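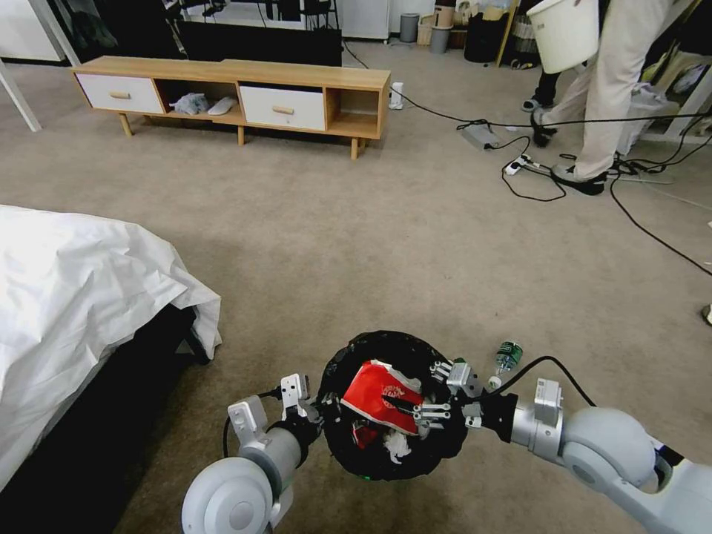 FOR IMMEDIATE RELEASE
June 24, 2018

Fetema Opens Sign-Ups for Its Fall Bedroom Cleanup Program

KULLSTEAD - Fetema, the home-care group based in Kullstead, is taking names for a second season of Clear Floor, its free program for people who want a bedroom they can walk across without stepping on something. Sessions begin in October at the Sostum building and are open to anyone who rents or owns a home in the area.

The first season filled up in 12 days, and the households that took part collected 1,974 bags of trash and recycling between them. We are thrilled with that number, and so are the people who now have their carpets back!

Clear Floor starts with the part of the room where litter tends to end up: the floor beside the bed. Snack packaging, tissues, drink bottles and scraps of paper all gather there, often within a day or two of the last cleanup. Participants learn to begin at the bedside with one lined bin and work outward to the TV stand, the power cords and the far corners.

"People come in thinking they need a whole weekend and a truckload of storage boxes," said Zorica Spahić, who leads the program. "Most of the time they need a bag, a bin and a start. I love watching somebody's shoulders drop when they see that much carpet again." 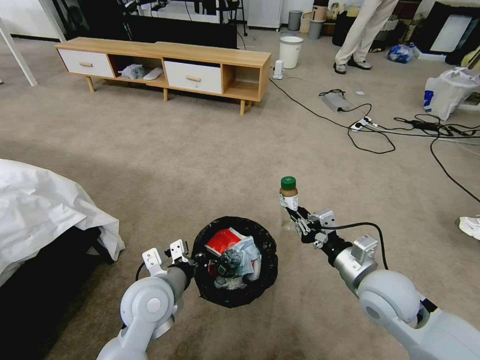 The order of work is simple and stays the same in every session. Trash goes first: wrappers, used tissues, crumpled paper, empty packaging. Bottles and cans are checked before they go anywhere, and anything with something left in it is set upright, emptied at the sink and sorted afterward. Slippers, clothes and shopping bags that still have things in them wait until the litter is gone. Drawers stay shut until the very end (this is the rule people argue with most, and also the one they thank us for).

New this season is a session on bags and liners. Last time, a surprising share of the questions had to do with liners that slid down into the bin or tore when they were lifted out. Participants will practice folding a liner well over the rim, holding the mouth wide while someone else fills it, and tying it off before it gets too full to close. It sounds like a small thing, and it makes the job so much more pleasant.

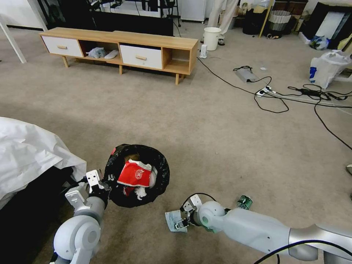
There will also be more time for cords. Power strips and adapters on the floor collect paper scraps and dust, and they are easy to skip when the rest of the room is looking good. The session covers picking up around them by hand, moving loose cables out of the walking path and vacuuming a low-pile carpet once everything is off it.

"Do the cords while you still have energy," Spahić said. "I leave mine for last every time and I regret it every time."

The fall season has room for 100 households. Each one receives a roll of liners and a copy of the Sin checklist, a two-page guide to the bedroom floor, written by last season's participants and named after the street where they met.

Sign-up sheets are at the front desk of the Sostum building in Kullstead. Households that were on the waiting list last season will be offered places first.

Media contact: Zorica Spahić, Fetema, Kullstead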